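27 September 2019
Stukdale bench, maple panel and small parts

Panel glued up last night with the Palomino clamps, came out this morning. Both end strips needed a pass with the block plane. The second strip from the near edge is proud of its neighbor at the left end, you can feel it with a fingernail but it won't catch anything. Left it. If I sand it now I'll only have to do it again after the oil.

Scraped the squeeze-out off the underside first, then the top. Top went 100 grit by hand along the strips. Did not go finer. Asnakech Derese wants some tooth left so the small parts don't skate when they're set down, and I agree after watching the cylinders slide around on the old melamine sheet.

Laid it on the blue breadboard to check for rock. None on the right side. Slight rock at the far left corner before I brushed the chips out from under it, then none. It had been sitting on a shaving. Clean the table before setting the panel down, every time.
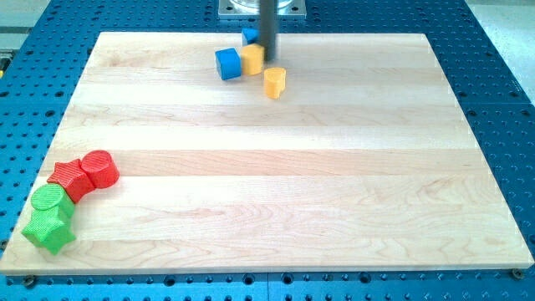 Maple panel on the breadboard, blue blocks and yellow cylinders near the far edge.

The panel doesn't cover the table, and I want to keep it that way. With blue left exposed on all four sides there are holes free to bolt down stops wherever we end up needing them. Two low stops along the front edge and one on the left should be enough. No stops on the right until we know which way the panel gets lifted out for cleaning. I don't want to drill into the maple for this.

Parts: the blocks and cylinders are the Wilmont set, order 728. Edges on the blue ones were eased with a file and then a few strokes of paper. The yellow cylinders stand up fine without help. I tried them on a strip with strong figure and on a plain one and couldn't tell any difference. They also stand across a seam, which I was less sure of.

Yellow reads well against the maple in the afternoon but gets closer to the wood color under the bench lamp after dark. Blue is fine either way. If we order more, ask Wilmont for a darker yellow or a red.

Finish: test piece from the offcut has had one coat of oil, 20 minutes, wiped. It went more orange than I wanted. Second test piece gets the water-based finish from Findolstead, thinned. Let both sit until the first week of October before picking one — the oil may settle down, it did on the shelf fronts.

Left to do
Cut stops from the 30 mm bar, deburr
Break the front lip of the panel, it is still sharp at the corners
Mark the underside so it goes back the same way around
Ask Asnakech whether she still has the felt pads, and if the panel should sit on them or straight on the table

Clamps are back on the rack. The long one has glue on the screw and needs cleaning before the next glue-up.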